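Mellthorpe Two-Tier Parts Stand, Yellow

Home > Workshop > Sorting and Staging > Stands

Item 2094. In stock. Ships flat, with the bolts in a bag you should open over a bowl.

The Mellthorpe is a stand for people who take large things apart and would like to have them back together someday. It has two tiers, a sturdy frame and a coat of yellow paint that can be seen from the parking lot. We have sold it since August and have yet to get one back on account of the color, though one customer in Fenell did ask whether it came in "something quieter." It does not. 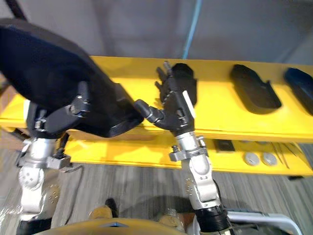 Most parts in this line of work are black. So are most trays, most covers and the inside of most drawers, and a black clip put down among them is a black clip you will be ordering again. On the yellow upper tier you can tell where one dark tray stops and the next begins, even when the trays are odd molded shapes with slopes and angled corners. The top is flat from end to end, so a part with no sensible bottom can sit however it likes.

What it's good for

Molded housings, covers, inserts, and the awkward curved pieces that roll off a normal bench. The lower tier takes small hardware. Give each kind of part its own stretch of shelf and try to keep it that way past lunch.

What it's less good for

Paint cans, engine blocks and anybody's foot. It is a stand. We sell a very nice step stool (item 379) and would love for you to buy that too.

Setting it up

1. Bolt the uprights to the lower tier, finger tight only.
2. Drop the upper tier on and square it against a wall. If the wall isn't square, pick a better wall.
3. Tighten everything with the supplied wrench, then put the wrench somewhere you will remember.
4. Start loading with the large pieces. Anything with tabs along its lower edge should be set down so the tabs carry no weight.
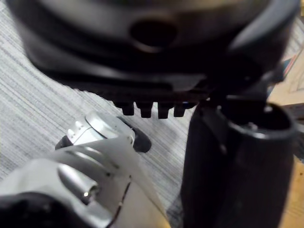
5. Fill in with the small stuff, and leave a gap at one end for whatever you forgot.

Goes with

The Gralitz floor bin, gray-blue, rounded corners, lipped rim. Park it beside the stand and use it for parts coming in or going out. The Magnusson divider set fits the lower tier and makes you look organized.

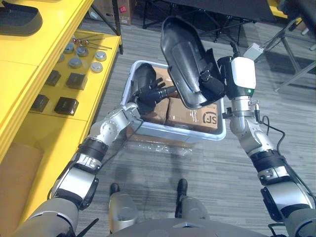 Issue 2

Noemi De Luca on unpacking: Keep the bin on the floor next to the stand and lift the big shells out before you bother with the taped cardboard boxes. A long curved housing needs both room and patience, and it will find the one thing you didn't want knocked over. Plastic wrap goes in the trash as it comes off. I know it's going to end up on the carpet. I'm saying it anyway.

On the shelf, I like round metal discs in rows with the thin rods behind them, and square blocks kept in a group of their own. Hjalti Ásgeirsdóttir prefers everything by size and we have agreed to use separate stands.

Care

Wipe with a damp cloth. Touch-up paint is sold separately, in yellow.

Page updated May 12, 2022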